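December 29, 2023

My old desktop has been dying since April, and it has been very polite about it. It shuts down in the middle of an email, waits a minute, then comes back up as if we'd both agreed not to mention it.

The repair shop in Greton quoted me $400. A new machine of the same kind was $572, and the man at the counter said both numbers in the same tone, like a waiter who knows you're having the soup.

So I've joined the people who fix things themselves. So far this year that covers a toaster (fine), a lamp (mostly fine) and a Dunstan radio that now gets one station, in a language I don't speak. I listen to it anyway. The weather sounds bad there.

What I like about repair is the permission to spend a whole evening on a $20 problem. My family calls this a hobby. My family also wants the kitchen table back.

Computers are at least easy to get into. Take off the side panel and there's the power supply, the board and a hank of yellow wires.
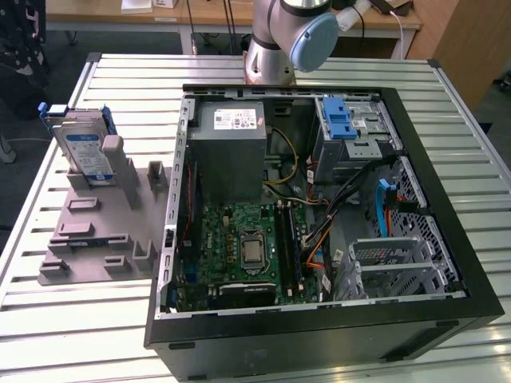
## Next year's patients

- The Urkora blender, which smells
- 4 wall clocks, all wrong in different ways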